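トップ > 地域 > 商店街・暮らし

当サイトでは利便性の向上のためクッキーを使用しています。閲覧を続けると、クッキーの使用に同意したものとみなされます。

テーブルクロスを飲食店で共同利用 クルウッドの23店、無地の布に切り替え

7月 午前10時更新 リーン・ビタール

クルウッドの中心部にある飲食店23店が、テーブルクロスの共同利用を始めた。各店が別々に買ってそろえていた布をまとめて管理し、必要な枚数を週ごとに借りる仕組みで、洗濯と補修は地元の洗濯業者ゼヴェル(Zevell)が引き受ける。布は600枚を用意した。参加店の多くは席数の少ない食堂や喫茶店で、繁忙期に枚数が足りなくなることと、閑散期に保管場所をとられることの両方に悩んでいたという。

取りまとめ役は、駅前通りで食堂を営むダヴィナ・クリクトンさん。昨年の冬、店で使っていた布が次々に傷み、買い替えの見積もりを取ったのがきっかけだった。織元に問い合わせたところ、少ない枚数では単価が高く、希望の寸法で頼むには最低100枚の注文が必要だと言われた。クリクトンさんの店だけでは使い切れない枚数で、近くの店に声をかけたところ、同じ理由で注文を見送っていた店がいくつも見つかった。

「うちの店には長方形の席と丸い席があって、布も別々に持っています。使わない時期には棚の一段が全部ふさがります。隣の店に聞いたら、向こうは階段の下に積んでいました」とクリクトンさんは話す。

最初の話し合いは春先に開かれた。議題の中心は寸法だった。店ごとに天板の大きさが違い、すべてに合う布をそろえると種類が増えすぎる。逆に大きい布だけにすると、小さな席では裾が床に近づき、客が立ち上がるときに踏みやすい。各店が天板の縦横と高さを測って持ち寄り、長方形用を二つの寸法に、丸形用を一つの寸法にまとめた。これに合わない席のある店は、その席だけ従来の布を使い続ける。

色は4色に絞った。白、生成り、茶、濃紺で、いずれも無地。柄物を望む声もあったが、別の店へ回したときに違和感が出ることと、補修した跡が柄の切れ目で目立つことから見送られた。光沢のある生地も候補に挙がったものの、窓際の席で照り返しが気になるとの意見が複数の店から出て、つやを抑えた生地に落ち着いた。

織ったのはウルバンチク(Urbańczyk)織物工場。もとは寝具用の布を主に手がけ、飲食店向けの大口注文は初めてという。生産を担当したハウ・ヴィさんによると、難しかったのは茶色だった。見本の段階では問題がなかったが、洗濯を繰り返す試験をすると赤みが残り、新しい布と並べたときに差が分かるようになった。染めの配合を変え、試験をやり直したため、茶色の納品だけがほかの色より遅れた。

ヴィさんは「白は漂白できるので管理が楽です。濃い色は一枚ずつ違う傷み方をします。同じ卓に二枚使うことのある店には、なるべく同じ時期の布を渡すようにお願いしました」と説明する。布の端には織り込みの細い印があり、納品の時期が分かるようになっている。

貸し出しの流れは単純だ。各店は週の初めまでに、色と寸法ごとの必要枚数を用紙に書いてゼヴェルに渡す。洗い上がった布は束にして届けられ、使用済みの布は同じ袋に入れて返す。急に団体客が入った場合は、市場の裏手にある集会施設フィスト(Fisto)の保管棚から予備を取り出せる。棚には鍵があり、開けられるのは参加店の店主と、店主が届け出た従業員に限られる。持ち出した枚数は備え付けの帳面に記入する。

料金は借りた枚数に応じて支払う方式で、使わなかった布にも洗濯代はかかる。一度店に入った布は、開封の有無にかかわらず洗い直す決まりにしたためだ。これには一部の店から、開けていない束まで洗うのは無駄だという反対があった。厨房の近くに置かれた布には油のにおいが移ることがあり、受け取った側の店では区別がつかないとして、当面はこの決まりで運用する。秋に利用の記録を見て、続けるかどうかを改めて話し合う。

ゼヴェルで配送と補修の受付をしているウビト・グデタさんは、開始からしばらくは返却袋の中身に手を焼いたと話す。布の間にスプーンや栓抜きが挟まったまま戻ってくることがあり、ナプキンが混ざっている袋も多かった。現在は袋の口に札を付け、布を一枚ずつ広げてから畳むように頼んでいる。「見つけた物は店ごとに箱に入れて、次の配達で返しています。箱が空の週もあるようになりました」

汚れの種類によって扱いも変わる。油や果汁は通常の洗いで落ちることが多いが、ろうそくのろうは先に取り除かないとほかの布に移る。このため、ろうの付いた布は別の袋に分ける。焦げた穴や裂け目は、小さければ同色の糸でかがり、目立つ場所にあるものは端を裁って小さい寸法の布に作り替える。作り替えもできなくなった布は、ゼヴェルが裁断して各店に配り、拭き布として使ってもらう。

一方、参加を見合わせた店もある。港に近い魚料理店を営むモーシン・スラウイさんは、話し合いには出たが、自分の店では紙のシートを使い続けることにした。殻の付いた貝を出すため布が裂けやすく、補修代がほかの店の負担になるのを避けたかったという。

「仕組みに反対しているわけではありません。昼は紙で、夜の予約の席だけ布にする方法なら加われるかもしれない。一回分だけ借りられるようになれば考えます」

一回分のみの貸し出しについては、フィストの利用者からも要望が出ている。施設では誕生会や法事の後の食事会が開かれることが多く、主催者が自宅から布を持ち込んでいる。ただ、貸し出す相手が広がると返却の確認に手間がかかる。参加店は、まず店どうしの運用を落ち着かせてから検討するとしている。 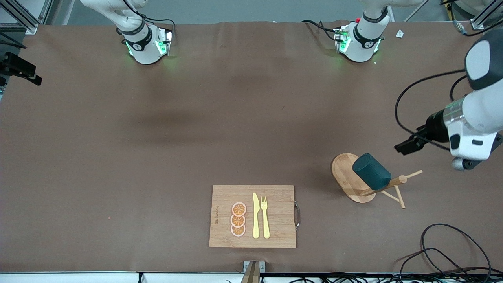
つやのない茶色の布が敷かれた広い台

布の色をめぐっては、店の雰囲気が似てしまうのではないかという心配もあった。クリクトンさんの食堂は昼に生成り、夜に濃紺を使い、通りの向かいの喫茶店は茶を選んだ。食器や椅子はこれまで通り各店のものを使うため、見た目の違いは残っているという。喫茶店では、茶の布に替えてからコーヒーの染みが目立たず、営業中に交換する回数が減った。一方で白い粉砂糖はよく目に付き、焼き菓子を出した後の卓は必ず払うようにしている。

座り心地に関わる指摘もあった。布の厚みが増したことで、端の重なった部分に置いたグラスが傾くという声が客から寄せられ、二枚を重ねて使っていた店では継ぎ目を卓の中央からずらした。足の細いグラスを出す店は、重ねずに使える大きいほうの寸法に申し込みを変えた。大きい布は今のところ申し込みが多く、週末を前に予備が少なくなることがある。

追加の注文については、ウルバンチクと話を進めている。工場側は、次に織るなら同じ色で早めに枚数を決めてほしいとしている。染めの時期が離れるほど色を合わせにくくなり、特に茶と濃紺は最初の分との差が出やすい。参加店は、夏の間に足りなくなった寸法を帳面から拾い出し、追加分を大きい布に寄せるか、丸形用も増やすかを決める。

丸形用の布は、アイロンがけに時間がかかることも課題になっている。縁が曲線のため機械に通すと波打ちやすく、グデタさんらが手で仕上げている。畳み方も店によって好みが分かれ、当初は四つ折りと巻いた状態の両方で届けていたが、配達の棚に収まりにくく、いまは四つ折りにそろえた。折り目を嫌う店では、前の晩のうちに卓に掛けておくことで対応している。

申し込み用紙はフィストの受付とゼヴェルの窓口にある。新たに参加を希望する飲食店は、天板の縦横と高さを測り、昼と夜の席数を書き添えて提出する。受け付けた店には見本の布が色ごとに一枚ずつ貸し出され、実際の卓に掛けて長さを確かめてから枚数を決めることができる。見本は洗わずにそのまま返してよい。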